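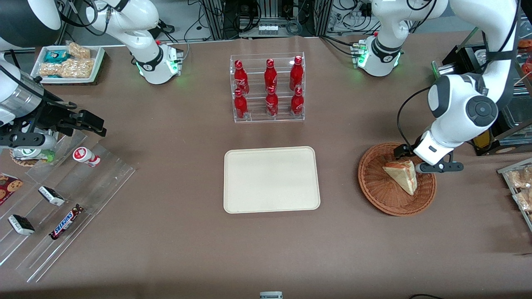 Words: Signe Þórarinsdóttir

Home | Stall tips | Baskets | Trays | Contact

Last updated: November

Setting out a small snack table: your questions

I run the Sunday refreshment table at Prustusbridge hall, and the same questions land in my inbox every few weeks, so I've finally sat down with a cup of tea and answered them in one go. It's mostly about stands, baskets and trays. Ask me about tea urns another time (I have opinions!).

Do I really need a stepped stand for bottles?

You don't need one, but I wouldn't go back. With bottles flat on the table, people only see the front row and ask whether there are any more. Mine is a clear acrylic one with two tiers, and I put red Coca-Cola bottles on it, three up and three down. The back ones stand higher so all the labels can be read. I like the red ones for this because you can spot them from the door, but any bottle will do as long as it's not too wide for the step.

Isn't clear acrylic a nightmare to keep clean?

It shows every fingerprint, yes. I use warm water, a drop of washing-up liquid and a soft cloth, and I dry it straight away. Please don't use the rough side of the sponge. I did that to my first stand and it went cloudy in an afternoon — still cross about it.

What about the long stepped shelf?

I have one of those too, also see-through, and I set it at an angle down the left side of the table. Straight on, it looked like a shop counter. On a slant it's easier to reach from the end where the queue starts, and it suits little things: wrapped biscuits, cereal bars, those tiny pots of jam.

Can sandwiches go straight in a wicker basket?

If they're wrapped, go ahead. If not, line it with greaseproof paper or a clean napkin when you're serving people, and change it when it gets crumby. I use a round reddish-brown basket and stand wedges in it on a tilt, so you see the cut side and can get hold of one without squashing its neighbour. The same goes for wedges of cake, although anything with buttercream should stay on a plate. Trust me.

Why do you leave a tray in the middle with nothing on it?

That's the landing spot! I put out a light-coloured tray with a raised rim, right below the bottles, and whatever someone has ordered gets gathered there before it's handed over. Nuwan Dewan, who shares the table with me, used to fill it with flapjacks the moment my back was turned. We have come to an arrangement.

Does the colour of the table matter?

More than I expected. Ours is brown, and a pale tray stands out nicely on it. If yours is white, try a darker tray or a plain cloth.

How much should I put out at once?

Less than you think. I keep 21 bottles in the crate under the table for a normal afternoon and only fill the stand, then top up as we go. Put out a few wedges at a time too, and keep the rest covered and cool.

Where did you get your things?

The shelf came from Clurnora and the basket from a closing-down sale, so I can't help you there, sorry. Charity shops are good for trays.

Get new answers by email. Enter your address to join the newsletter. You can unsubscribe at any time.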